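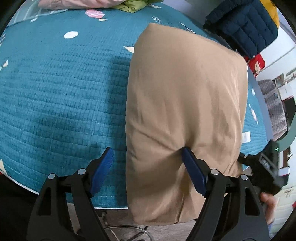
A tan pillow on the teal quilted bedspread.

4 min read

She has been making beds for other people for 18 years, and she still gets excited about a good quilt. "Feel the channels on one of these!" she says, running a flat hand over the stitching on a sample she keeps by the door. "All those long rows. Once you've slept under a quilted spread you get really spoiled, I'm telling you."

We met at the small workroom she runs in Tunstall under the name Welimlow, where she dresses guest bedrooms for vacation rentals and, more and more often, for families who have seen one of her rooms and want the same thing at home. She had just finished a busy March and was already deep into orders for the summer.

Color is where she likes to begin. For years her customers asked for white on white, and she gave it to them, a little sadly. Then she made up a bedroom in teal and tan for a family with a couple of kids, and the phone started ringing. "Teal is such a friendly color," she says. "It's blue enough to be restful and green enough to be cheerful, and then you put tan on it and the whole bed warms up. I could do that pairing every day of the week. I pretty much do!"

Her second love is texture. She wants one thing on the bed with lines in it and one thing that is completely plain. A ribbed bedspread with a smooth pillow is her favorite match, and she likes the pillow big. "People buy these tiny little cushions, 11 of them, and then at night they all go on the floor. Get one great big pillow. Lay it longways if you feel like it. You can hug it, you can read against it, you can put it behind your back when you've got a cold." 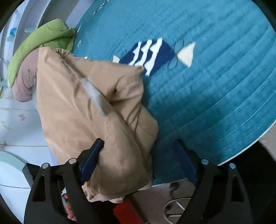 She is just as keen on anything with a picture on it, and fish are high on her list. A navy shape with white zigzags and a few cream triangles is plenty, she says, and a child will see a fish right away. "It doesn't have to look like the one in the encyclopedia. Kids are very generous about fish." Grown-ups come around to them too. One couple ordered a fish spread for their grandson's visits and have since moved it to their own room.

The trouble with a printed bedspread is that everything else gets piled on top of it. Her rule for puffy things, comforters especially, is to keep them to one side so some of the print shows. And she doesn't fuss about creases. Satiny covers wrinkle when you look at them, she says, and she gave up ironing them long ago. She picks the thing up by a corner, gives it two hard shakes and lets it land.

"I used to spend over 300 dollars a season having covers pressed," she says. "Then a guest sat on the bed with her suitcase – first thing she did – and I thought, well, there goes that."

Next up is a set of bunk beds at Namico, a lakeside place with low ceilings and, by her account, the best morning light she has ever worked in. She wants to try a rust color on the bottom bunks. The fabric was supposed to come the day before we talked and hadn't, so she was calling the supplier again as I put my coat on.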